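Skalport moves kit packing operators to two-arm bench duty

Prisavville site, July

Skalport has begun moving packing operators at its Prisavville plant from hand kitting to the setup and supervision of two-arm robot benches. The change affects the 10 people who now pack small-parts kits on the day and evening shifts. Their pay grade stays the same during the changeover. Their job sheets do not.

The benches belong to a program the company calls Rukuvness, which covers kits of small hardware shipped with shelving and door fittings. The kitting area handles 237 part numbers. In the first stage the arms will pick only parts with flat sides and a fixed size. Bagged screws, gaskets and anything that arrives tangled stay with the hand packers.

Before an operator is signed off on a live bench, he or she completes a block course. The materials are three colored blocks, one red, one yellow and one green, and a square marked on the tabletop in black tape. The operator has to bring the blocks to the square with the arms, first one at a time and then with both arms working. The course has nine exercises. The early ones deal with approach height and grip width, and the later ones with what order to place things in when space is tight.

Placing order has taken up more bench time than planned. A block put down first in the wrong spot leaves too little room for the fingers when the last one comes in. Operators are asked to write the placing sequence on the job sheet before they start, then mark any change they made during the run. The farthest position is normally filled first, so that the gripper does not have to reach over a block already set down.
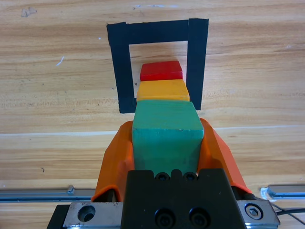 What changes on the shift

Hand kitting at Prisavville is organized by station. A packer stands at one table, fills one kit type for half a shift and rotates at the break. Under the new plan, an operator is assigned to a bench and remains with it for the full shift, including startup, part changes, stops and the closing check.

Four duties have been added to the job sheet:

Set and confirm the pick area and the place area before the first run.
Check both grippers for play in the fingers and for loose fasteners.
Clear stops and write down the position of each arm at the time of the stop.
Release the first finished kit of each batch by hand count.

Two duties have been removed. Operators no longer carry full trays from the rack to the table, a task that moves to the stores crew, and they no longer fill in the hourly piece sheet. The bench log takes its place. The log records runs, stops and restarts, and it is kept by bench number. It does not carry the operator's name.

That last point was settled after two meetings with shift representatives. Packers had asked whether stop times would be used in yearly reviews. Plant management answered in writing that they would not be used in the first year, and that any later use would be discussed before it starts. One packer on the evening shift said the written answer was the reason she put her name down for the first group. Another said he would wait and see how the second group fared.

Two arms over one place area

Skalport looked at single-arm benches last year and dropped them. One arm could fill the kits, but the cycle was too long for the carton line it has to feed. With two arms, one can pick up a part while the other places. The cost is a shared zone over the place area that both arms need to enter.

The rule on the floor is simple. One arm has the place area, and the other waits outside it with its part held up off the table. Operators set the waiting position themselves during the course. If it is set too close, the arms stop each other. If it is set too far out, the second arm spends most of its cycle traveling. 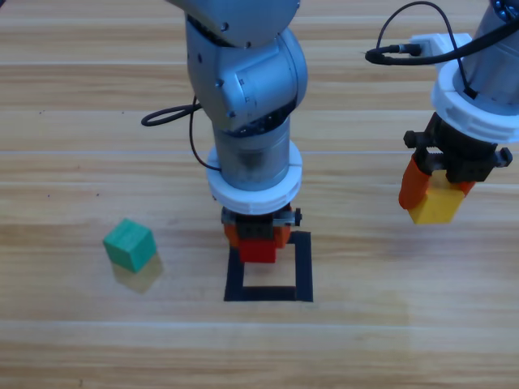 Red and yellow blocks in the grippers, with the green block on the table to the left of the taped square.

In the hand-kitting area the same question never came up, as each packer worked alone at a table. Operators who came from the carton line, where two people share a belt, picked up the waiting rule faster than those who came from single stations. The training plan has been changed to pair one of each at every bench.

Noise at the benches is low enough that hearing protection is not required there. It is still required in the aisle beside the carton line, and operators must put it back on before they cross. Signs will go up at both ends of the aisle.

Grip checks

Most of the time in the first two exercises goes to lining up. The open fingers need to come down with one on either side of the block and with clearance on both sides. Blocks get worn at the edges with use, and the course sheet asks operators to look at the faces before a run and turn the block if an edge is badly chipped. The same habit is wanted later for cast parts, where a burr on one side can push the part out of line as the fingers close.

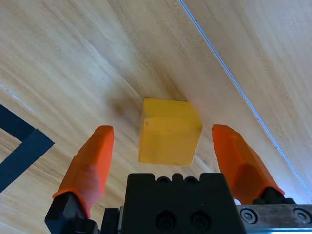

Skalport Prisavville — Kitting and Packing Department

The department will run the course in three groups. The first group has completed the single-arm exercises and is now on the paired ones. The second group starts when the first is signed off, and the third follows in the fall. During each course period the hand stations are covered by overtime and by two temporary packers on the day shift.

Maintenance of the arms is split. Operators clean the fingers, check the fasteners and report wear. Anything that needs the gripper body opened goes to the service technicians of Kocabaş, the contractor that already looks after the plant's conveyors. Kocabaş has agreed to keep one technician on site through the evening shift until all three groups are through. After that, evening calls will be handled by phone first. Several evening operators have objected to this, as a stopped bench at 9 p.m. would leave the carton line short until the morning shift. Management says it will look at the call records before the on-site cover ends.

Throughput figures are limited so far. One pilot bench running real parts has turned out 2051 kits. Those kits were all counted by hand before release, so the time gained at the bench was partly spent at the check table. The department plans to drop to first-of-batch counts once the miss rate has been reviewed. It has not said what rate it would accept.

Starting positions are varied on purpose in the paired exercises. Blocks are spread around the outside of the square at different distances and angles, and the operator decides which arm goes to which block. The block closest to an arm is often the right choice, but a choice that sends both arms across the middle at once will be marked down.
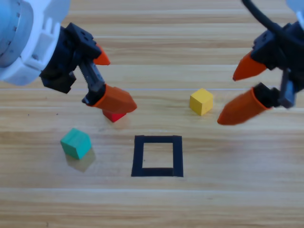
Open points

Three items are still being worked on between the department and the shift representatives.

Rotation. Staying at one bench for a full shift is easier on the back and shoulders than hand kitting, according to the first group, but harder on the eyes. A ten-minute break away from the bench in each half of the shift has been proposed. The company has offered one longer break instead.

Hand skills. The 237 part numbers will not all move to the benches, and some never will. Packers want every operator to keep at least one shift a week at a hand station so that cover remains possible during a long stop. Management agrees in principle and is looking at how to fit this into the roster.

Return rights. An operator who completes the course and then finds the bench work unsuitable may go back to hand kitting within the first two months. What happens after two months has not been settled. The department expects to post the wording on the board by the stores window before the second group begins. Questions can be left with either shift lead until then.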